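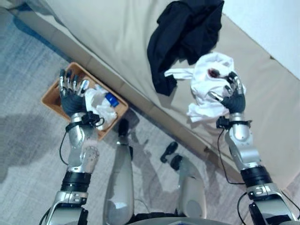
T. Koech

I sort laundry on the bed now. The previous method used the floor, and the carpet is pale grey and holds lint. A flat mattress with no bedding on it gives a clear working area at a better height. The basket stays on the floor, pushed up against the mattress, so items travel a short distance in one direction.

Order of work: whites first, blacks second, small items last. Anything for the basket goes in unfolded. Folding happens later, usually in December conditions, with the radiator on and the window open a crack.

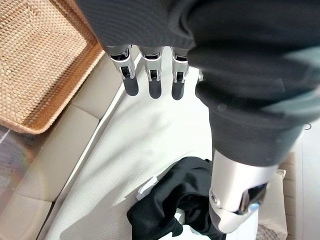 Labels decide most of my sorting. The Grulow powder I use says 40 degrees for nearly everything, and I have ruined 2 jumpers by believing it. I now turn each item until the tag is on top — a small white tag near the edge of a black garment is easy to find, even with the thing in a heap. Printed tags fade, so check them in decent light. A white cloth underneath helps too, as dark clothes shed fluff and it shows up against the white at once.

Next time: the Billov drying rack, and why I took off its lower rail.

Recent posts
Descaling a Plulex kettle
Billov rack, first impressions
Sock storage, revised

© T. Koech — Contact — Back to top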